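Fimley folding table, white top
Reviewed by Yara Hattar, 12/13/21

I wanted a table I could put up for sewing and then shove behind the wardrobe when people come to stay, and after weeks of dithering between this and the Bratia one I went for the Fimley. Very glad I did! It goes up quickly (the legs click out with a proper clunk) and I can carry it upstairs on my own, though I do have to turn it sideways on the landing.

Niggles: the instructions are tiny and all on one folded sheet, and one foot needed winding out before it stopped rocking on our floorboards. My friend Raghda Qaisi has the older version and says hers still wobbles if you lean on the end, so do check the feet before you blame the table. The catch underneath was stiff as well, but a dab of candle wax sorted that.

I nearly bought it in grey and I'm so pleased I didn't. My sewing room faces north and gets gloomy by three in December, and a pale surface makes far more difference than a second lamp did. Dropped pins are easier to find too, and dark green stands out wonderfully against a white tabletop, so I've stopped losing my bottle-green thread. Four stars from me, and it would be five with a better catch.
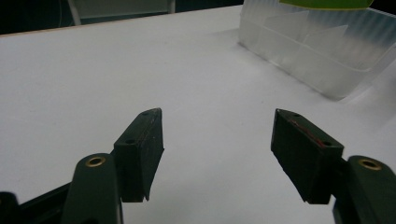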